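Wullirum Computer Reuse
Bench inspection checklist: desktop towers, opened for parts or repair

Reading time: 6 minutes

Revised June 18, 2018. Replaces the two-page sheet that used to hang beside the sink.

Fill in one of these for every tower that gets opened. Mark each line OK, FIX or N/A and write a comment if the mark is FIX. Comments from recent inspections have been left in where they help. Bench sheets go in the grey binder under the job number, and the July audit will be looking at them, so please write so that somebody else can read it.

1. Before the cover comes off

1.1 Power cord out of the wall and out of the machine. Not just switched off at the back.
Mark: OK

1.2 Power button held in for 10 seconds with the cord out.
Mark: OK
Comment: Do this even if the machine has been on the shelf for weeks.

1.3 Monitor, network and USB leads unplugged and put away.
Mark: OK

1.4 Job number written on masking tape and stuck on the outside of the case. The tape goes on the case, never on the side panel. Panels get swapped.
Mark: FIX
Comment: Job 2756 came back from the storeroom with tape on the panel only. The panel was on job 3715. Both relabelled.

1.5 Outside of the case checked for cracks, sharp edges and rust.
Mark: OK

1.6 No smell of burning, and no sign of liquid or insects. If there is any of these, stop and bag the machine.
Mark: OK

2. Bench and work area

2.1 Case laid on its side with the open side up. It must sit flat and not rock.
Mark: OK
Comment: The slatted bench is fine for towers, but small screws can go through the gaps. Put screws in the magnetic dish as they come out.

2.2 Side panel stored upright in the rack, not leaned against the bench leg.
Mark: FIX
Comment: Found on the floor twice this month. The edges are sharp at ankle height.

2.3 Wrist strap clipped to bare metal on the chassis. Paint doesn't count.
Mark: OK

2.4 Strap lead tested this week and the date written on the card.
Mark: FIX
Comment: The Skarance tester has a flat battery. New one on order. Use the spare leads from the sealed bag until then.

2.5 Light reaches the bottom of the case without anyone having to lean in.
Mark: OK

2.6 No drinks on the bench.
Mark: OK

3. First look inside

Look before touching. Most of what goes on this part of the sheet can be found by eye with a torch. The Dell boards we get are laid out much alike, with the socket near the middle and the memory beside it, and it pays to go over them in the same order each time.

3.1 Capacitors flat on top, with no bulging and no brown crust.
Mark: OK

3.2 Processor socket. If the bracket is up, treat the socket as live work: no tools, sleeves or loose cables over it.
Mark: FIX
Comment: Socket open and empty, bracket up, memory slots beside it. Fit a socket cover if the case is going to be left. We have a jar of them in the second drawer.

3.3 Drive bay. Check that the caddy is seated and the data cables aren't pinched under it.
Mark: OK
Comment: Blue-handled caddy in the lower bay, blue SATA cable looping above it. Keep that loop below the line of the panel when the case is closed up.
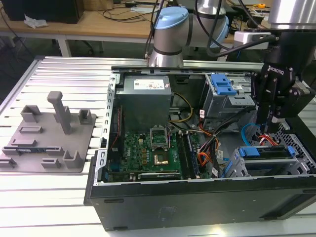

4. Power supply and wiring

4.1 Label on the power supply can be read. Copy the rating onto the job card.
Mark: OK
Comment: If the label can't be read, the supply goes to scrap. We don't guess ratings.

4.2 Power supply screws present and tight.
Mark: OK

4.3 Never open the power supply itself. There is nothing in it that we repair.
Mark: OK

4.4 Leads checked along their full length for nicks, melted spots and bare wire. Run them through your fingers one bunch at a time.
Mark: OK
Comment: The orange, red and black leads run across the board toward the drives, and that is where they tend to rub on the bay edge – look there first.

4.5 Connectors checked for browning around the pins.
Mark: OK

4.6 Loose wiring held clear of the processor socket and any fan. Reusable ties only.
Mark: FIX
Comment: Power leads left spread over the right side of the board. Tie back before closing. Please don't use the thin plastic ties, as cutting them off near a board is how we lost one in autumn.

4.7 Thin cable along the case wall not caught under the chassis edge.
Mark: OK

5. Processor, memory and cards

5.1 Processor handled by its edges only.
Mark: OK

5.2 Corner mark on the processor matched to the mark on the socket before it is set down. It should drop in under its own weight. If it doesn't, lift it and look again.
Mark: OK

5.3 Bracket closed before anything else is done in the case.
Mark: FIX
Comment: With a processor in the socket area and the bracket still flipped up, a dropped screw can ruin both parts. Either close it or cover it. This is the line most often skipped on our sheets, and it takes a few seconds.

5.4 Memory modules pressed home at both ends, clips in.
Mark: OK
Comment: Two modules, upright in their slots to the right of the socket, labels showing. Press again at each end and check the clips by touch.
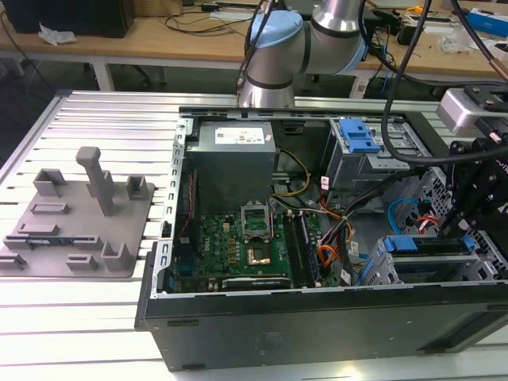 Leave the modules in place unless the job card asks for a memory test. Pulling them out and putting them back for no reason wears the contacts, and we have had good boards come back with faults we made ourselves.

5.5 Expansion card level in its slot and the bracket screw fitted.
Mark: OK

5.6 Thermal paste wiped off with the proper cloths and replaced before the heatsink goes on. Kwak paste is the one we stock now. The old tubes have dried out and should be binned.
Mark: N/A

5.7 Heatsink and fan tested for free movement by hand before power goes back on.
Mark: N/A
Comment: Not fitted at time of inspection.

6. Drive bays

6.1 Blue release handles move freely and click back. Don't lever them with a screwdriver. The plastic is old and snaps.
Mark: OK
Comment: Handles for this case shape are hard to get. Enia sends them in bags of 100 or not at all, so look after the ones we have.

6.2 Bay edges checked for burrs. Gloves if in doubt.
Mark: OK
Comment: Plain sheet metal and it does cut.

6.3 Any drive found is logged before it leaves the bench, including dead ones.
Mark: OK
Comment: Log shows 495 drives since the book was started. The shelf and the book should agree, and at the last check they did.

6.4 Drive wiped or destroyed and the slip stapled to the sheet.
Mark: N/A

6.5 Data cable plugs have their clips. A plug without a clip gets thrown out.
Mark: OK

7. Closing up and power test

7.1 All tools and screws accounted for. Tilt the case gently and listen.
Mark: N/A

7.2 Dust blown out of the vents at both ends, outdoors, with fan blades held still.
Mark: FIX
Comment: To be done before the test. Don't do this inside – the smoke alarm over the door is sensitive and the whole building has to go out.

7.3 Side panel on before the first power test.
Mark: N/A

7.4 First test on the bench outlet with the safety switch, one person with a hand near the switch.
Mark: N/A

7.5 Machine left running for an hour, then checked for hot spots and odd noises.
Mark: N/A

Result

Not ready for power. Open lines are 3.2, 4.6, 5.3 and 7.2 on the machine, and 1.4, 2.2 and 2.4 for the workshop. The machine stays on the bench side of the room with a red tag until the four machine lines are marked OK. A second person has to sign them off. The person who did the work can't sign their own sheet.

If you find something that isn't on this list, write it on the back. The line about tape on the panel came from a note like that.

Wullirum Computer Reuse | Contact the workshop | © 2018 | Back to top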